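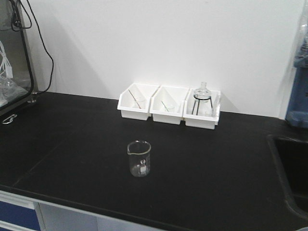

Open-topped bins at the back of the bench, with glass rods, small vessels and a flask on its stand

Sorting small glassware into open bins on a shared bench

Posted by Manole, 6/10/25

Our teaching laboratory at the Ikemport site has moved its small glassware out of the drawers and into white plastic bins placed against the wall. At present each of the first two bins holds a glass stirring rod with a small piece of clear glassware, and the third holds a flask on a black wire stand. The clear pieces are difficult to see against the white plastic, and the rods lean diagonally in the bins. I would appreciate advice on whether glassware should be stored by type or by exercise, and on whether the flask should remain on its stand between sessions. The room is used by several classes, and the arrangement must be understood by students who have not been there before.

Arkano
Storage by type is recommended for a room with several classes. When items are grouped by exercise, every change in the schedule requires the bins to be rearranged, and pieces are returned to the wrong place. In our department the rods were removed from the bins entirely in January and now stand in a heavy jar beside the sink. A rod that leans over the side of a bin can be caught by a sleeve.

With regard to visibility, a folded sheet of dark blue paper towel in the bottom of each bin is sufficient. It also gives the glass a softer surface to rest on. The towel should be replaced whenever it becomes damp or contains chips. Labels belong on the sloped front of the bin, where they can be read without moving anything.

The flask should be taken off the stand and stored separately, in a cork ring if one is available. Please confirm that the bins themselves do not slide when pushed. Ours did, and small rubber feet corrected the problem.

Wimach
I would leave the flask where it is. A round flask is more likely to roll in a flat bin than on a ring, provided the legs of the stand rest level. Otherwise I agree with the above about the labels.

Manole
Thank you both. The towel lining will be tried first, and a jar for the rods has been requested.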